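Telden Tabletop Gripper Kit: Set-Up Guide
Section 7. Teaching the Plate Pick-Up

This section applies to the Telden gripper with the Stita wrist camera. Complete Section 6 before proceeding. Only trained staff may carry out the steps below.

7.1 Approach to the rim

1. Place one plate within reach of the arm and clear other dishes from the work area.

2. Set arm speed to 30 percent.

3. Open the fingers and guide the gripper down until one finger is outside the rim and the other is over the plate.

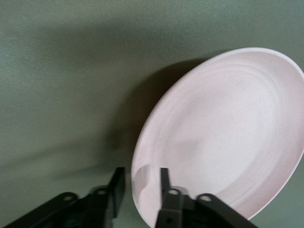

4. Save the position as RIM 1. The edge of the plate must lie between the two fingers before the position is saved.

CAUTION: Do not place a hand between the fingers while the arm is powered. Press the stop button before moving a plate by hand.

5. Close the fingers at force level 7. Do not exceed this level with glazed or thin-edged plates.

7.2 Repeating with a second plate

6. Open the fingers, raise the arm and replace the plate with one of another color. A pale pink plate and a light blue plate are suitable.

7. Guide the gripper down with the fingers spread wide and check the wrist camera view. A dark shadow beside the rim is acceptable if the rim itself remains clear.
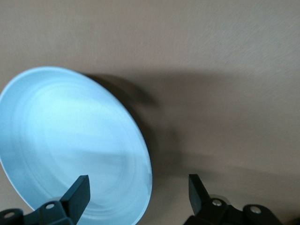
7.3 Saving and records

8. Save the second position as RIM 2 and enter both names in the set-up log.

Note: If the display shows code 63, repeat steps 3 and 4.

Reviewed by Pushpa Yadav, Technical Publications, Apr 18, 2021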